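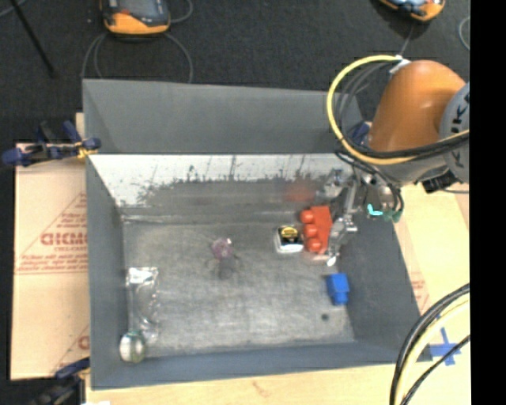 A cable snag is the most boring fault a picking cell can have, and it cost us most of a week in May. The arm would stop on its way into the bin, complain about a collision, and show no sign of having collided with anything. Before you blame the gripper, look at how the yellow cable swings out to the left of the arm and crosses back over it. A loop that size is wonderfully generous until the wrist turns and it goes looking for something to hug, and the clamps on the rim of the bin are very huggable.

How to find the snag

1. Read the fault log and write down the pose at each stop. Ours had 661 entries, all of them politely ignored.

2. Press the emergency stop and lock out the power before you put a hand anywhere near the bin. Yes, even for a quick look.

3. Check the jacket for flat spots and scuffs, and tug gently at each bracket. Replace anything nicked. Tape is for tabletops.

4. Tie the loop back so it clears the rim, leaving enough slack for full wrist rotation. Too tight and you get a brand new fault to write about.

5. Clear the area, restore power, and jog to the logged poses in manual at the slowest speed, finger on the stop.

6. Run 1000 dry cycles before you go back to real picks. Huệ Bạch at Travia insists on 2000, and she has had fewer bad weeks than I have.

If it still stops after 3 tries, check the payload settings next.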